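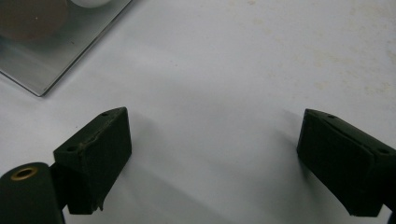 One member had written in before the meeting to say that the threshold for anonymous gifts was set too high, and that a gallery asking the public to trust it should be willing to name anyone who gives it more than the price of a family membership. The chair read the letter out and said it would be taken under item 3.

EDER ARTS CENTER, ZORNMONT
Minutes of the trustees' meeting, October
Held in the upstairs meeting room, Thursday, 6:30 p.m.

Present: the chair, the vice chair, trustees, the director, the development manager, the head of exhibitions, the staff representative. Members of the center attended as observers and were invited to speak on items 3 and 4.

Apologies: received from the education trustee, who sent written comments on item 4.

1. Minutes of the last meeting

Approved with one correction. Under "Roof," the word "completed" should read "contracted." The work has not started.

2. Matters arising

The lease on the storage unit has been renewed for a year. The director has asked the landlord for a longer term and is waiting for an answer.

The revised loan agreement has gone to the lending museums. One has asked for a change to the insurance wording. The head of exhibitions will handle this directly and doesn't need a decision from the board.

The question of Sunday hours was held over again. The staff representative asked that it be placed higher on the next agenda, as this is the second time it has been moved. Agreed.

3. Anonymous gifts

The development manager introduced the paper. The present rule dates from before the center had its own building and says only that anonymous gifts may be accepted "at the discretion of the director." No upper limit is given, and the rule doesn't say who must be told the donor's name.

The paper proposed the following:

Gifts under $1000 may be anonymous with no further step.
Gifts from $1000 up to $2000 may be anonymous to the public, but the name must be known to the director and the chair.
Gifts above $2000 may be anonymous to the public only by a vote of the trustees, with the name given to all trustees in closed session.
No gift of any size may be accepted if the center itself doesn't know where it came from, except for cash left in the donation boxes.

Discussion:

A trustee asked what happens when a gift comes through a donor-advised fund and the fund won't release the name. The development manager said this had come up twice, both times for small amounts. Under the new wording a gift of that kind above the lower line would have to be returned unless the fund agreed to tell the director. Two trustees thought this would cost the center money. The vice chair agreed that it would and said she was still in favor.

The member whose letter was read at the start spoke briefly. The member's view was that the public should have the name for anything over $195, the current price of a family membership. The chair asked how this would work for people with an ordinary wish for privacy, such as a bequest from a family that doesn't want callers. The member replied that a bequest could be listed a year late and that this would meet most cases.

The director said staff already spend a good deal of time on the donor wall and the annual list, and a line as low as that would add to it. The development manager said the list itself was manageable. The harder part would be going back to regular givers who had been promised privacy under the old rule.

It was agreed that promises already made will be kept. The new rule will apply to gifts offered from the start of next month.

A trustee proposed lowering the top line so that any anonymous gift of $1000 or more would need a vote. This was put to the meeting and not carried. The chair noted that the gap between the two views was small and that the lines could be looked at again after a year.

The paper was then approved as written, with one addition — the annual report will state the total received in anonymous gifts, even where the names are held back.

Action: development manager to publish the rule on the website and send it to all members. Director to write to the member with the outcome.

4. Sinar Prize: offer from Tralevance

The director reported that Tralevance has offered to pay for the Sinar Prize for the next three rounds. The prize has been without a sponsor since the last agreement ran out, and the most recent round was paid from reserves. The award to the winning artist is $2000 and the offer would keep it at that level, with the cost of the exhibition and catalog on top.

The draft agreement was circulated with the papers. Trustees were asked to look at three clauses in particular.

Name. Tralevance would like the prize to be called the Tralevance Sinar Prize. The head of exhibitions said past winners had been told they could list the Sinar Prize under that name, and she would prefer "the Sinar Prize, supported by Tralevance." General agreement with this.

Jury. The draft gives the sponsor one seat on the jury. The staff representative said that staff had met and were against this without exception. The education trustee's written comments took the same line and added that students from the college had asked, at the last open evening, who chose the shortlist. A trustee with a different view said that a sponsor's seat is common elsewhere and one vote can't decide a result. The head of exhibitions said that in the last round the final choice had come down to one vote.

Statements. The draft says the center and the winning artist "shall not make any public statement harmful to the reputation of the sponsor." The vice chair said she could not vote for this clause in any form as far as it touched the artist. The artist isn't a party to the agreement and would be bound by something signed by others. Several trustees said the same. The director said she had raised it with Tralevance by phone and was told it was standard language from their legal department and might be open to change.

An observer asked whether the center had looked into the company's business before bringing the offer this far. The development manager said a first check had been made from public sources and found nothing that would rule the company out under the current gift policy. A fuller check is required before signing and has not been done yet. The observer asked that the result be made public. The chair said a summary would be included in the papers for the next meeting, which are open to members.

There was some discussion of timing. The call for entries normally goes out in January. If there is no agreement by then, the center can delay the call, run the prize from reserves again, or skip a year. The trustee for finance said reserves could carry one more round but that he would not advise a third after that.

Decided:

The offer is welcomed in principle.
The center will ask for the name to stay as the Sinar Prize, with a credit line.
The center will not agree to a jury seat.
The statements clause must be taken out where it concerns artists. The director may discuss wording that covers the center's own press releases about the prize, and bring it back.
Nothing will be signed before the fuller check is complete.

One trustee asked that his vote against the jury decision be recorded. Recorded.

Action: director to reply to Tralevance in writing. Development manager to complete the check.

5. Exhibitions report

Taken as read. The head of exhibitions added that the print show will close a week early to allow for floor repairs in the east gallery. Artists have been told. The town library in Zornmont has asked to take part of the show afterward, and the artists are being asked one by one.

6. Any other business

The side entrance door still sticks. The director will call the contractor again.

A trustee asked whether meeting papers could be sent out earlier. The chair said papers would go out a full week ahead — late papers will be held to the following meeting unless they concern safety or a legal deadline.

7. Next meeting

Same room, 6:30 p.m. Sunday hours will be taken first, followed by the Sinar Prize.

The meeting closed at 8:50 p.m.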